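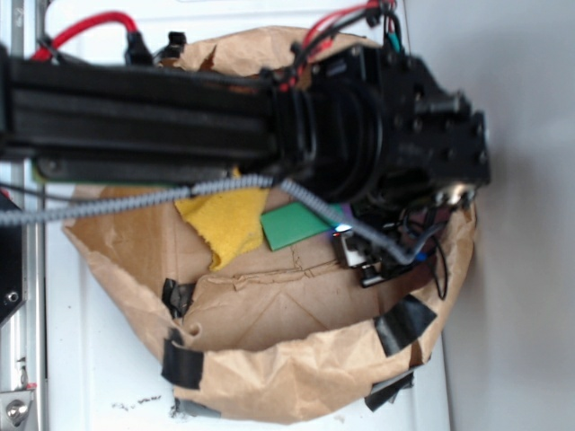

Opinion | Home and Work

The dishcloth is still ahead

August 2024

Every few months somebody tells me that the housework is nearly solved. The last time it was a salesman at the Gulness trade fair, who had a leaflet promising a machine that would tidy a family kitchen by November. I have kept the leaflet.

I spent eleven years in the packing hall at Levosier before I started writing this column, so I have no quarrel with machines. The line there closed 2748 cartons on a good shift and never complained of its back. But the cartons were all the same size and they arrived the same way up. When one came through with a crushed corner, the line stopped and a person walked over.

A home is made of crushed corners. Take a yellow cloth and a flat green square lying in a paper bag with its rim rolled down and taped. A child of four could lift out either one if you asked. For a robot arm they are two separate problems. The square keeps its shape but lies flat, so the gripper has to find an edge. The cloth has no fixed shape at all, and the next time it is dropped it will land in a different heap. The bag can crease or shift if it is knocked.

People answer that the arms are getting better, and they are. I would put money on one sorting the recycling at the Pakstead depot before I retire. What I doubt is the jump from a good demonstration to a wet Tuesday. My sister's washing machine, a Rawashdeh, cost £202 second-hand and does one job inside a closed drum. It still needs her to empty the pockets, pair the socks and fish the tissue out of the filter.

That is the part of the work I would like the makers to talk about. Tell us how often the arm drops the cloth – and who has to pick it up. Until those numbers are printed on the leaflet, I shall go on buying rubber gloves.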